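4. House Rules for Hand-Held Gripper Sessions

I wrote most of the rules in this section, so blame me for the fussy ones (Roland Rudd wrote the one on cables, and he's proud of it). They cover the stage where a person works a pair of hand-held grippers at a table, one in each hand. 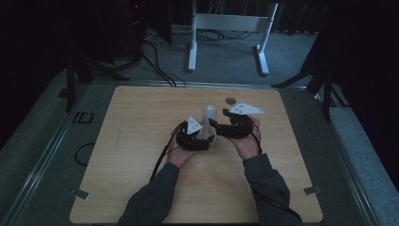 Figure 3. Two-handed work on a clear cylindrical container, with a white triangular plate mounted on each gripper unit.

4.1 What we ask of the operator

Our first rule sheet, back in December, was one page long and mostly about safety. It said almost nothing about consistency, and we paid for that! When Tia Furnival and I went back through the first 181 takes at Reserstead, we threw out 76 of them. Most had nothing wrong with the handling. The operator had started early, or rested a sleeve over a plate, or quietly swapped objects halfway through and forgotten to write it down.

So the sheet grew. Both plates have to stay uncovered for the whole take, and that goes for hair and cuffs as well as fingers. Sleeves should be plain and close-fitting at the wrist. In Figure 3 they're dark gray, and I'd happily make that the standard everywhere, but Pliltadgate prefers black and I've lost that argument twice.

Hold the unit by its body and let the jaws do the touching. I know this sounds obvious. People still reach out with a fingertip to steady a bottle, usually without noticing, and a take with a helping finger in it gets marked as failed even when the bottle ends up exactly where it should.

4.2 Cables

Roland's rule is short: the cable follows the arm. In Figure 3 you can see one running down along the left forearm and the other past the right wrist along the sleeve. We ask for enough slack to straighten the elbow fully, checked before the first take and again after any break. Cables on the floor are a separate problem, and our draft says only that the operator's standing spot must be clear of them. Gervasio Ulloa thinks that's too weak and wants a taped boundary. He may well be right, and the next draft has his wording in brackets.

4.3 The table

Fix the work board to the platform and leave it alone. If it gets bumped, stop, write it in the log and redo the setup check, even if you're sure it didn't move (I was sure once, and lost an afternoon). Anything left on the board during a take goes in the log too, however small.

Clear objects need their own line on the sheet. They're hard to judge by eye in dim light, so we ask a second person to confirm the grip on the first take of each batch. Lorraine Marsden tried this on 133 takes and found it slowed her down by about a minute per batch, which I can live with.

4.4 Where the rules still fall short

We've now logged 1,520 takes under the longer sheet, and I still wouldn't call it a standard. We have no agreed limit on session length. Kieran Blackburn stops his operators when their wrists get tired, which works fine for Kieran and is very hard to write down. We also haven't settled who can overrule a failed mark. For now it's whoever ran the session, with a note in the log.

Filed under: Robotics > Methods and Good Practice

Related items
Writing a Log That Other Labs Can Read
Gallix Setup Checks, Second Draft
Notes from the Haworth Workshop on Operator Fatigue
When to Throw Out a Take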